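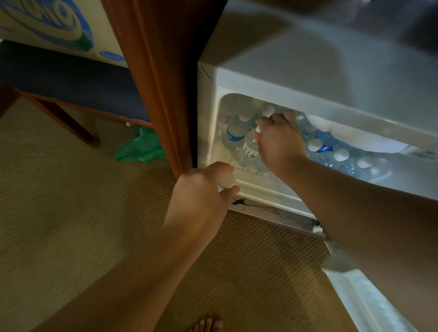
Bottles out first. Take them by the neck or the cap.

A mini fridge with a frosted-up freezer compartment is a machine for storing water next to ice it won't share. Ours lives in the back office at Toft, and every July the frost comes down to meet the bottles. Defrosting it takes an evening of mostly waiting.

You will need: two old towels, a washing-up bowl, a cardboard box for the bottles, and patience. No knives. Oluf Vigfúsdóttir at Dridton went at hers with a butter knife and is now on her second fridge.

1. Turn the dial to OFF, then pull the plug as well.

2. Empty the fridge. Start at the front, where there's room for your fingers, and work towards the back. Any bottle frozen to its neighbour can wait for the thaw.
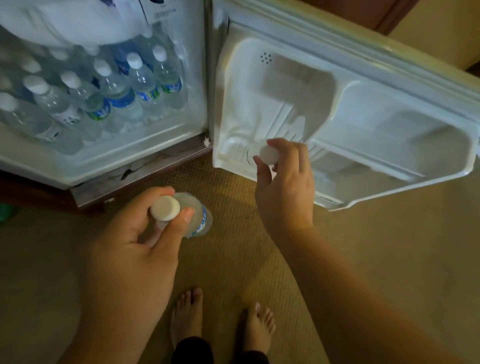 Eight bottles under something white and bulky. Clear the top before you tug at anything below.

3. Prop the door wide open. If you have carpet, put a towel down along the front lip now – you will not be quick enough later.

4. Wrap the other towel round the freezer compartment and tuck the ends in. It catches the drips, and the occasional slab. Keep it clear of the control dial.

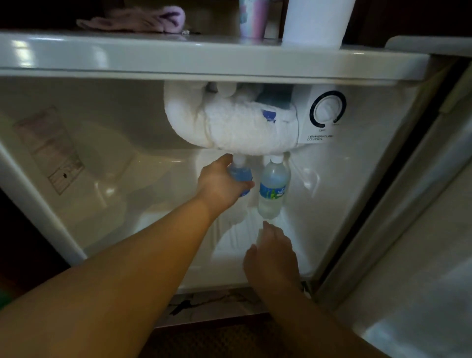 Towel round the freezer compartment, dial to the right of it, bottles underneath.

5. Leave it be. Wring the towel out into the bowl whenever it gets heavy.

6. Once the last ice has let go, wipe the liner dry, including the folds of the door seal. Plug in, set the dial to the middle and give it 2 hours before restocking.

Put back fewer bottles than you took out. I never have, but the manual is quite firm about it.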